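Dumitby Trust small equipment grant
Progress report to the end of the second quarter, Retstead workshop
Saturday, March 18, 2023

Thank you again for your patience over the winter, and for the kind note that came with the second payment. We are a little behind where we had hoped to be, but there is a good deal to tell you.

As you will remember, the grant lets us try out the Fukley hand-held gripper kit before we recommend it (or don't!) to the other workshops in the Wei network. The kit came in two deliveries, the second of them rather late, and we lost most of a fortnight to a missing charger. Since then we have been using it nearly every week, and we have now logged 393 recordings against the 50 we promised you for this stage. Not all of them are usable, and I would put more trust in the later ones, when we had all learned to slow down.

Most of our time has gone on small, awkward, lightweight things, as these were what the other workshops asked about when we first wrote round. The soft finger pads have been the pleasant surprise of the whole trial. They are kind to thin pieces and don't seem to mind an odd shape, although we would like to know how they wear over a longer spell, and the supplier's leaflet is no help at all on that point.
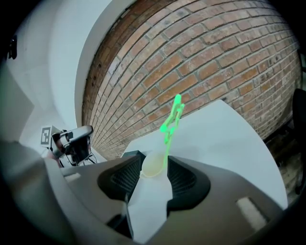

Small-objects work with the Fukley kit at Retstead, with the bright green piece at the gripper's fingers.

The grumbles are mostly about comfort. The housing is bulky, and people with smaller hands want a rest after 10 minutes or so of steady use. The printed instructions skip over the setting-up almost entirely, so we have started writing our own, in plain words, and will gladly send you a copy once it has been tidied up.

On money, we are £100 under budget so far. With your agreement we would like to put that towards a spare set of finger pads, so that we can compare old and new side by side before we finish. Could you let us know whether this needs a formal request?

The next stage is to lend the kit to a second workshop and see how they get on without us hovering over them. You will have our final report in May.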